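Ratgeber > Mobilheim > Wartung > Unterboden und Fugen

Mobilheim winterfest machen: Unterboden, Schürze, Leitungen
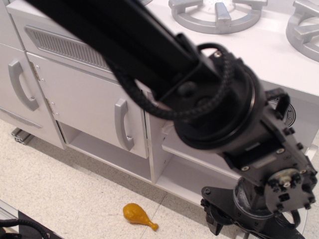 Die meisten Schäden an Mobilheimen entstehen von unten. Wer im Oktober einen Nachmittag einplant, spart sich im Februar die Suche nach einer geplatzten Leitung.

Unterbodenfolie prüfen
Mit der Taschenlampe unter das Heim kriechen und die Folie auf Risse absuchen. Kleine Löcher mit Reparaturband schließen, vorher Staub abwischen. Hängt die Folie durch, steht meist Wasser darin. An der tiefsten Stelle einen kurzen Schnitt setzen, ablaufen lassen, Dämmung trocknen und dann erst kleben. Wir nehmen das Band von Jostex, 200 mm breit. Schmaleres löst sich an den Kanten.

Schürze
Lüftungsgitter bleiben auch im Winter frei. Laub und Spinnweben ausbürsten. Lose Paneele nachschrauben, aber nicht anknallen, Kunststoff reißt bei Frost. Auf der Wetterseite lohnt sich ein zusätzlicher Streifen Dämmplatte hinter der Schürze.

Wasserleitungen
Heizkabel einstecken und nach einer halben Stunde mit der Hand fühlen. Bleibt ein Abschnitt kalt, das Kabel austauschen. Flicken ist hier gefährlich. Kabel nie übereinander legen, außer der Hersteller erlaubt es ausdrücklich. Rohrschalen von Simex gibt es für 23 mm Außendurchmesser, die Stöße mit Gewebeband umwickeln.

Stützen nachmessen
Wasserwaage in jedem Raum auf den Boden legen, längs und quer. Klemmt eine Tür, die im Sommer noch leicht ging, hat sich oft eine Stütze gesetzt. Keile leicht nachschlagen. Muss das Heim angehoben werden, ist das Sache einer Fachfirma.

Fenster und Dachkante
Alte Dichtmasse vollständig abziehen, sonst hält die neue nicht. Fernadik lässt sich bis fünf Grad verarbeiten. Eine Kartusche reicht für zwei normale Fenster.

Bei längerer Abwesenheit Haupthahn zu, alle Hähne auf, Boiler entleeren. Frostschutz in die Siphons, auch in den der Dusche.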